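Ponex (Marness)

Ponex is a fictional naval listening station in the serial science fiction story Marness, first posted on the web in January and continued over 46 chapters.
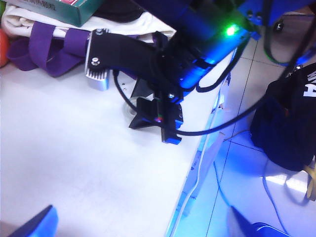
Bảo Đinh wrote in a comment on the fifth chapter that the station was the only part of the setting that felt older than the war, and asked whether its crew had ever been relieved. The author replied that they had not.

Setting

The station lies 400 metres down on the slope of the Tăng Trench. It was built to follow whale migration and was taken over by the fleet when the first drowned ships began to move. It holds a crew of five, who log every sound within 1,000 kilometres and pass the logs to the flagship Promeo.

Role in the story

Ponex is first heard as a voice on the radio, reading out bearings at night. In the second arc its reports start to arrive before the events they describe. Captain and crew of the Promeo disagree over whether to act on them, and the quarrel leads to the loss of the northern convoy. The station falls silent in chapter 31 and is found flooded, with the log still being kept.

Name

The word is spelt "Ponnex" in the early chapters. The shorter form was used from chapter nine onwards, and the older chapters have not been corrected.

See also

Promeo (ship)
Tăng Trench
Drowned fleet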